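Day 6 with the Hino kit

July 21, 2025

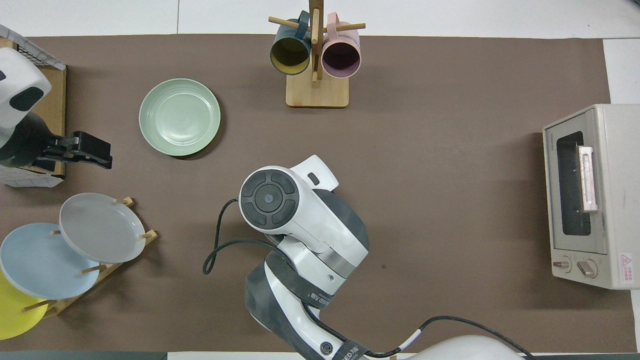 The bench this morning, with the mug tree and the dish rack.

I slept badly because of the noise of the trams, so I came to the workshop early and made tea before I opened the laptop. Jendville is quiet at that hour. I like it more than I expected when I moved in May.

The review for Zuris must be ready soon and I still do not know what I think of this kit. They want a clear answer, buy or do not buy, and I have 8 pages of notes which say "maybe" in different ways. The full price is 1,118 with the support service included, and for a small workshop like ours this is a serious amount of money. If I recommend it and it stays in a cupboard after one month, it will be my name on the paper.

Today was for the kitchen tasks. I put out the brown mat first, then the green plate on the left and the toaster oven on the right. The mug tree I placed behind, in the middle, with the dark teal mug on one side and the pink one on the other. I spent too long on this. The Saxena guide says to write down the place of every object before the first run, and I did so, but their form has only a small box for notes and I had to continue on the back of the sheet.

The mugs are what worry me. A plate in the rack stands at an angle which I can plan for. A mug hangs by its handle from a peg, and the gripper must come in from a good side, lift, and then pull away without touching the post. In my own kitchen I do this half asleep. To explain it to a machine I needed one whole page, and when I read the page again I found that I had forgotten the lifting.

I wrote to the support service about the cable. It makes a big loop on the mat near the wrist of the large arm, and I would like to know how they want it to be fixed. The manual shows a clip, but I did not find any clip in the box. Their answer came before lunch, which was quick, and it was polite, but it only sent me to the same page of the manual. I have given a low mark for this and then I felt guilty and made it a little higher. Tomorrow I will decide which mark is the fair one.

The training part of the service is better. The lessons are short and the English is simple, so I do not need to stop for the dictionary. Lesson 6 explains how to stop the arm safely, and I think it should be lesson one. I will put that in the report.

For the next days I want 100 runs with the plates before I say anything about speed. I must also buy tape, and ask for a second key to the workshop.

It is past ten now and my eyes are tired. I did not call home again.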